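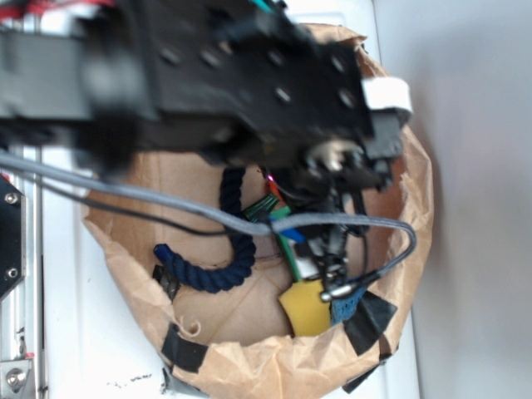 Foto: Keith Nuttall / Zweckverband Dratville-Vallville

Sprechfassung zum Vortrag „Getrennte Sammlung von Küchenabfällen in der Papiertüte“
Fachtagung der kommunalen Abfallberatung, Dratville, 14. März 2003
Vortragende: Glenys Catterall, Abteilung Abfallwirtschaft
Es gilt das gesprochene Wort.

Begrüßung

Sehr geehrte Damen und Herren, im Namen des Zweckverbandes danke ich für die Einladung. Ich überbringe zugleich die Grüße der Verbandsvorsteherin, Frau Denise Rowbotham, die heute an der Haushaltsberatung in Vallville teilnimmt.

Gegenstand meines Vortrags ist der Sammelversuch Flilo, mit dem der Verband die getrennte Erfassung von Küchenabfällen in Mehrfamilienhäusern erprobt hat. Ich werde zunächst die Ausgangslage darstellen, dann den Ablauf des Versuchs und schließlich die Punkte, über die der Verband noch zu entscheiden hat.

(Hinweis: Handzettel liegen am Eingang aus. Fragen bitte erst am Ende zulassen, außer zum Gebührenteil.)

Ausgangslage

In den Einfamilienhausgebieten beider Gemeinden ist die Biotonne seit Jahren eingeführt und wird ordnungsgemäß genutzt. In den Geschosswohnungen liegen die Verhältnisse anders. Der Anschlussgrad ist niedrig, und das Material aus den vorhandenen Behältern musste wiederholt als Restabfall abgefahren werden. Der häufigste Störstoff war die Kunststofftüte, in der die Abfälle aus der Küche zum Standplatz getragen wurden.

Die Abfallberatung hat dies lange Zeit mit Merkblättern beantwortet. Eine messbare Wirkung ist ausgeblieben. In den Gesprächen mit den Hausverwaltungen wurde uns außerdem deutlich gemacht, dass viele Haushalte eine Sammlung ohne Beutel aus hygienischen Gründen ablehnen. Dieser Einwand ist ernst zu nehmen, insbesondere in den Sommermonaten.

Der Verband hat deshalb beschlossen, den teilnehmenden Haushalten Papiertüten unentgeltlich zur Verfügung zu stellen.

Aufbau des Versuchs

Beteiligt waren 200 Haushalte in Wohnanlagen beider Gemeinden. Die Laufzeit betrug sechs Monate und endete im Februar. Jeder Haushalt erhielt ein Vorsortiergefäß mit Deckel, eine Erstausstattung an Tüten und ein einseitiges Anschreiben. Auf eine Broschüre wurde verzichtet.

Nachschub gab es an den Ausgabestellen, die in den Waschküchen und Hausmeisterbüros eingerichtet waren. Die Organisation lag bei Herrn Jordan Whitlock, der auch die Absprachen mit den Hausverwaltungen geführt hat. Ihm danke ich an dieser Stelle ausdrücklich.

(Kurze Pause. Herr Whitlock sitzt voraussichtlich in der zweiten Reihe.)

Zur Beschaffenheit der Tüten

Ausgeschrieben wurde eine Tüte aus ungebleichtem Papier mit geklebtem Boden und ohne Beschichtung. Der Betreiber des Kompostwerks hatte eine Beschichtung aus betrieblichen Gründen ausgeschlossen. Die Folge ist eine begrenzte Standzeit: Wird die Tüte mit sehr feuchtem Material befüllt, weicht der Boden durch.

Wir haben den Haushalten daher drei Hinweise gegeben. Eine Lage Zeitungspapier gehört auf den Boden. Kaffeesatz und Teeblätter sollen abtropfen. Die Tüte ist spätestens nach drei Tagen zum Standplatz zu bringen, auch wenn sie noch nicht gefüllt ist. Der letzte Hinweis wurde nach unserer Kenntnis am seltensten befolgt.

Ergebnisse

(Folie erst jetzt auflegen. Die Tabelle ist von den hinteren Plätzen schlecht lesbar, die Werte deshalb vorlesen.)

Zum Abschluss des Versuchs wurden alle beteiligten Haushalte schriftlich befragt. 49 Fragebögen gingen ausgefüllt zurück. Der Rücklauf ist gering, und ich bitte, die Aussagen mit entsprechender Vorsicht zu behandeln. Sie stammen vermutlich überwiegend von Haushalten, die der Sammlung ohnehin wohlwollend gegenüberstanden.

Aussagekräftiger ist die Sichtung am Standplatz, die Frau Rowena Maglaya geleitet hat. Nach ihrem Bericht ist der Anteil der Kunststofftüten in den Biobehältern an allen Standorten zurückgegangen, am stärksten dort, wo die Ausgabestelle auf dem täglichen Weg der Bewohner lag. Lag sie im Nebengebäude, griffen die Haushalte nach dem Verbrauch der Erstausstattung vielfach wieder auf Tragetaschen zurück.

Während der gesamten Laufzeit erreichten uns sieben schriftliche Beschwerden. Sie betrafen durchgeweichte Böden, Gerüche am Standplatz und in einem Fall die Lautstärke der Behälterreinigung. Sämtliche Schreiben sind beantwortet.

Kosten und Gebühren

Die Tüten wurden aus Mitteln der Öffentlichkeitsarbeit bezahlt. Für einen Regelbetrieb scheidet dieser Weg aus. In Betracht kommen die Einstellung in die Gebührenkalkulation oder eine Abgabe gegen Schutzgebühr. Die Verwaltung neigt der ersten Lösung zu, weil eine Schutzgebühr erfahrungsgemäß gerade jene Haushalte abhält, die erreicht werden sollen.

(Bei Rückfragen zur Höhe: Die Kalkulation ist noch nicht beraten, Zahlen werden heute nicht genannt.)

Offene Punkte

Zu klären bleibt, ob die Ausgabe dauerhaft über die Hausverwaltungen erfolgen kann. Zwei Verwaltungen haben Vorbehalte hinsichtlich der Lagerung angemeldet, da die Tüten trocken aufbewahrt werden müssen. Offen ist ferner der Abfuhrrhythmus in den Sommermonaten. Der Versuch lag überwiegend in der kühleren Jahreszeit und lässt hierzu keine Aussage zu.

Der Abschlussbericht wird den Mitgliedsgemeinden nach Beratung im Verband zugeleitet. Er kann bei der Abteilung Abfallwirtschaft schriftlich angefordert werden.

Ich danke für Ihre Aufmerksamkeit und stehe für Fragen zur Verfügung.

(Überleitung an die Tagungsleitung. Musterexemplare der Tüte nach der Aussprache ausgeben.)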